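Adult Reading and Writing Program: Progress Report to the Ortner Fund
April
Submitted by Nicanor Ventura, Program Manager, Drovgate Learning Center

This report covers the second half of the grant period for the adult reading and writing program at Drovgate and its satellite site in Fokwood. It follows the headings in the grant agreement. Financial statements have been sent separately and are not repeated in this document.

Summary of the period

The program enrolled 427 adult learners across both sites during the period. The agreement set a target of 800 learners over the full grant term, and enrollment is on course to meet it. The Drovgate site is operating at capacity in the evenings and has a waiting list for the beginner level. The Fokwood site has places available in the daytime groups and none in the evening groups.

Two changes were made to the original plan with the Fund's written approval. The first moved the family reading sessions from the spring to the fall, so that they would follow the school calendar. The second combined the two intermediate levels at Fokwood into a single group with two tutors. Both changes were cost neutral.

Enrollment and placement

All new learners complete a placement interview before joining a group. The interview takes place in private and includes a short reading passage, a form of the kind used by a doctor's office or landlord, and a conversation about what the learner wishes to be able to do. In the first half of the grant period, the interview was held on the same evening as the first class. Tutors reported that this was stressful for new learners and left little time to choose the right group. Interviews are now held in the week before classes begin, and transfers between levels have fallen as a result.

Learners most often give work as their reason for joining. Helping children with schoolwork is the next most frequent reason, followed by preparation for a high school equivalency exam. A smaller group wishes to read for pleasure or to write letters to relatives. The program has tried to give that last group proper attention, as materials designed for job seekers do not serve them well.

Teaching and materials

Groups meet twice a week. Each session opens with reading aloud, moves to guided practice, and closes with a short piece of writing that the learner keeps in a personal folder. The folders are reviewed by the tutor and the learner together at the middle and end of each term. This review has replaced the written test that was used in earlier years, except for learners who are working toward an exam and have asked for test practice.

The choice of reading matter was raised as a concern in the last report. Much of the low-level material on the market is written for children, and adult learners have told us plainly that they find it discouraging. During this period the program spent the materials budget on short nonfiction, local history and plain-language guides to housing, health and banking. Tutors also began a shelf of donated magazines and booklets in the languages spoken at home by our learners, which can be borrowed without a sign-out card.

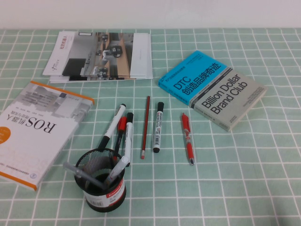 Use of the lending shelf has been steady at Drovgate and slower at Fokwood, where the shelf stands in a hallway that is locked outside class hours. The building manager at Fokwood has agreed in principle to move it to the front lobby. We expect this to be done before the fall term.

The reading record software supplied by Bimico was introduced at both sites. Tutors use it to note attendance, the texts covered and any follow-up needed. The first weeks were difficult – several tutors kept paper notes alongside the software and entered them late – and the attendance figures for that time had to be checked by hand. The records are now complete. Further training will be offered to new tutors as part of their orientation.

Tutors and staffing

The program currently has 6 paid part-time tutors. One tutor left at the end of the winter term to take a full-time teaching post, and the position was filled within the month. A second vacancy, for the beginner group at Fokwood, took longer to fill and was covered by existing staff working additional hours. The cost of those hours was met from the salary line for the vacant post.

All tutors attended the two training days required under the agreement. The first dealt with teaching spelling to adults. The second dealt with learners who may have an undiagnosed reading disability, and tutors asked for more time on this subject than the day allowed. We propose to return to it in the next period and have obtained a quotation from the same trainer.

Attendance and retention

Attendance remains the area of greatest concern. It was strong in the first weeks of each term and weaker toward the end, especially in the evening groups. Staff telephoned learners who had missed more than two sessions in a row. Changes in work shifts were the reason most often given, and lack of child care was the second. Very few learners said that the classes themselves were the cause.

In response, the program has begun to let learners attend the matching group at the other site when their shifts change. A bus connects the two towns, and the travel fund has been used to cover fares. The arrangement works best at the intermediate level, where both sites use the same texts. It is less suitable for beginners, who depend more on a familiar tutor.

Child care was not part of the original application. The program has held early talks with a licensed provider near the Drovgate site and may bring a proposal to the Fund once costs are known.

Difficulties and risks

The heating at Drovgate failed in the winter term and 4 sessions were canceled. Three have been made up, and the remaining one will be added to the end of the current term. The landlord has since replaced the faulty part.

The lease at Fokwood is due for renewal next year. The program has asked for early notice of any increase in rent. If the increase is large, the evening groups could be moved to the public library, which has offered a room but cannot provide storage.

Plans for the next period

The program will run the postponed family reading sessions in the fall, move the Fokwood lending shelf, and open one further beginner group at Drovgate to reduce the waiting list. The additional group depends on the hiring of one tutor, for which funds are already included in the approved budget. A learner survey will be carried out near the end of term and its results attached to the final report.

The program thanks the Ortner Fund for its continued support and for the prompt replies of its grants staff during the period.

Comments (3)

M. Halloran
Thank you for posting the full report this time. Will the new beginner group at Drovgate be an evening one? My brother has been on the list since the winter.

Fokwood tutor
Please do move that shelf. My group asks about it nearly every week and the hallway is always locked when they arrive early.

Denise
The fare money made the difference for me when my shift changed. I did not know other people were using it too.

Related items
Adult Reading and Writing Program: First Progress Report
Fall Term Dates for Drovgate and Fokwood
How to Book a Placement Interview
Donating Books and Magazines
Part-Time Tutor Vacancy, Drovgate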